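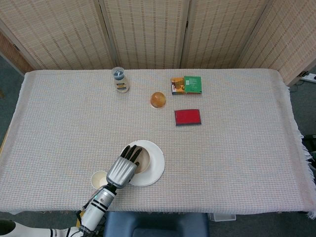 Bowl pickup: how many demos before you train?

turari_k
2021-03-08
We have 287 teleop demos of grabbing the beige bowl off the plate, fingers over the rim. Same fringed tablecloth every time. Train now or keep going to 1000?

lai22
Train now. You learn more from one bad policy than from another week of recording.

Brevholm
Disagree. One tablecloth and one bowl is one example repeated. I'd do 100 more with the jar and the fruit moved between takes.

turari_k
We do move the paper cup. The rest stays put.

Brevholm
Then it will learn the rest as landmarks.

lai22
Maybe, but he won't know until he runs it. Hold out 30 and check.

dalis_ops
Do you keep failed grasps? We tag ours and leave them out.

turari_k
Kept, not tagged yet.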